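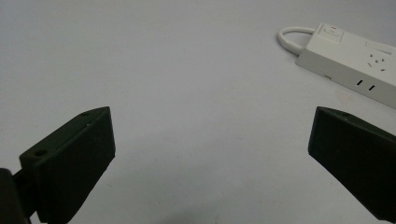

Besholm Notes
Posted 25th February | Filed under: tooling, perception | 4 comments

I spent most of the past two weeks on the part of our software that decides whether a recording is worth keeping. It is called Pondard, and until this month it was one long script with too many flags. It is now four smaller programs and a config file. This post is mostly about what changed, and I am writing it down while I still remember why I did some of it.

Pondard takes a session from the hand-held grippers and the head camera and turns it into something the training code can read. It lines up the clocks, works out where each gripper was over time, works out how far open the fingers were, and marks the stretches where any of that went wrong. The training code lives in a different repository and I don't touch it much.

The task that broke the old script was the power strip. The strip is white and the table surface under it is pale gray. Our tracker finds corners and other small features in the picture and follows them from one moment to the next, and on that surface it has very little to follow. When the strip is well in view there are the socket slots and the switch. When the gripper turns away from it, the tracker is left with its own fingers and a soft shadow, and both of those move with the camera. The old code would see that nearly everything it was tracking had stayed still and conclude that the gripper had stayed still too. It then jumped when the strip came back into view.

The first fix was a mask. The fingers take up a known part of the picture for any given opening, so we can draw their outline ahead of time and throw away every feature that lands inside it. I had put this off for a long time on the theory that the outlier rejection would deal with it. It does when the background has plenty of texture. On a bare surface the fingers win the vote. The mask is now built from a table of openings, 19 of them, from fully closed to fully open, and the code picks the nearest one and grows it by a few pixels. I tried interpolating between entries and could not measure any difference, so I took that out again.

The shadow was harder. It sits between the fingers and changes shape as the gripper goes up and down. I tried a learned mask for it and did not like the result. It cut out real parts of objects, mostly dark ones, and I would have had to label more images to fix that. For now the tracker just gives less weight to features with soft edges. This is a hack. It has been working well enough that I have moved on.

The second fix was to let the tracker say it doesn't know. The old script always wrote a pose for every step. If there were too few features it wrote the last good pose again, and nothing downstream could tell a repeated pose from a gripper held in place. The new version writes a gap. If the gap is short, a later pass fills it using the motion sensor. If it is long, the stretch gets flagged and the training code skips it. The limit is 11 steps at the moment. We record poses at 20 per second, so that is a little over half a second, and past that the motion sensor has drifted further than I am happy with.

Having gaps in the output broke nearly everything that read the output. I should have expected that. I went through the readers one by one and it took three days. 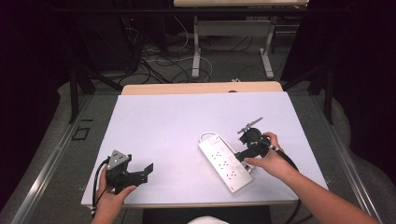

Two-handed sessions have a further problem, and it was the real reason for splitting the script up. Each gripper stream is solved on its own, in its own coordinates, and then the two have to be put into one shared space. The old script did this once, at the start of the session, and trusted it from there on. Any slow drift in either stream then showed up as the two hands moving apart or together when they hadn't. With one hand working and the other held off to the side you can go a long time before noticing. It shows up when both hands are on the same object and the replay has them passing through each other.

The new alignment step runs all the way through the session. It looks for moments when the head camera has a good view of both grippers and uses those to pull the two paths back into agreement. Between those moments it leaves them alone. I used to pull on them constantly with a weak correction, and the paths came out with a small wobble in them that the policy happily learned. Fewer, stronger corrections, spread out over the stretch before and after, gave much smoother paths.

The head view has its own trouble, mainly arms. A forearm can cover a good part of a gripper, and the cables running off the back look enough like the body that the detector stretches its box to include them. I retrained the detector with the cables left out of the labels, and I now throw away any detection whose box is a lot longer than it should be at that distance. Both changes helped. I would like to know which one helped more, but I ran them together, so I can't say.

Clocks next. Every device stamps its own data, and all the stamps are supposed to be in milliseconds. One of the loaders was reading seconds and multiplying by 1000, and then a second function further down was multiplying by 1000 again if the number looked small. Most of the time the second check did nothing. For very short sessions it fired, and those sessions were dropped later on as having no overlap. They have been dropped quietly since last May. I have rerun them all and the majority are fine. There is now one function that reads time, in one file, and it refuses to guess.

I also rewrote the replay viewer, Stalach. It used to load a whole session before showing anything, and I would go and do something else and forget I had opened it. It now loads in pieces. The three camera views play side by side with the finger opening drawn as a line under each gripper, and gaps show as a gray band. You can jump to the next gap with the N key. That one key has saved me more time than the rest of the rewrite. It made me look at far more failures than I had before, and a fair number of them turned out to share a cause: the opening estimate going bad when the fingers close on something pale. The code that reads the opening looks for the inner edges of the fingers, and when it loses one of them it takes the next strong edge it can find, and that can be the edge of the object.

I don't have a proper fix for that yet. What I have is a limit on how fast the opening is allowed to change, which catches the worst of it and leaves the slow errors in.

Still on the list: the planner on the real arms needs to read the new files. It lives on the machine we call Ó Flaithearta, which runs an older version of everything, and the new format uses a library that won't install there. I can either upgrade the machine or write out the old format alongside the new one. Writing both is ugly but it can be done in an afternoon, so I will probably do that first and upgrade when we are between runs.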